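Foam Trays and Small Plastic Parts: Your Questions
By Afonso Mota
May 19, 2026

Print this page | E-mail this page

I get a lot of mail about how I store my parts, mostly from people who have just tipped a drawer onto the floor (I've been there, twice). So I've gathered up the ones that keep coming back.

Why foam and not a regular divided box?
I used divided boxes for years and I still have a stack of them for screws. The trouble is anything with legs or prongs. Clips and forks hook onto each other in a box and you end up pulling out a chain of them like paper clips. In foam each one gets its own spot, and I can see right away when one is missing.

How many parts do you have in there?
When I did my big sort in January I got to 1,238, spread over 59 trays. That was everything in the shop, including a bag of Halim spacers I'd forgotten I owned!

What kind of foam do you buy?
Closed-cell, firm enough that it doesn't sag when I carry it with one hand. The soft gray stuff that comes in shipping boxes is fine for a weekend, but it crumbles, and then you're picking gray crumbs out of everything. I buy sheets from Pallum and cut them down on the kitchen table with a long snap-off blade. Two or three light passes, please. One hard push gives you a wavy edge, and I have a whole shelf of wavy edges to prove it.

How tight should the slots be?
Tight enough that the part stays upright, loose enough that it comes out with two fingers. I cut mine a hair small and then work the part in and out a few times. If you have to wiggle hard, trim it. Thin legs don't like being wiggled.

Do I put two-legged parts in legs down or legs up?
Legs down, every time. The block end is the bit you want to grab, and if it's on top you've got nice flat sides to hold. Keep it straight as you lower it, look at both tips, and go slow for the last little bit. If one leg catches on the foam, lift it and start over. Pushing on through is how I snapped the first Clirkero clip I ever owned (still mad about it).
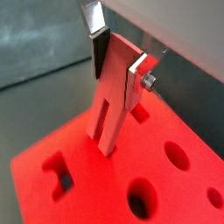
Held by the block end, legs down, over the red foam.

Does the color matter?
To me it does, but I'm fussy. My friend Chenxi Xiao likes white foam because dirt shows up and she can keep after it. I like a strong color, it makes me happy when I open the drawer. The one catch with red is reddish parts, which can be hard to pick out in bad light. If your eyes are like mine, get a lamp.

Can I glue the foam down?
You can, but I don't. I used spray glue on one Plollix drawer and when I wanted to change the layout I had to scrape it out with a putty knife over a whole afternoon. A snug fit does the job fine.

How do you clean it?
A lint roller for dust, then a damp cloth with a drop of dish soap if it's really grubby. Let it dry all the way before anything goes back in.

Will you sell me a cut tray?
Sorry, no! I did 8 for friends last winter and my wrist complained for weeks. I'm happy to look over your layout if you send me a sketch, though.

E-mail this page | Print this page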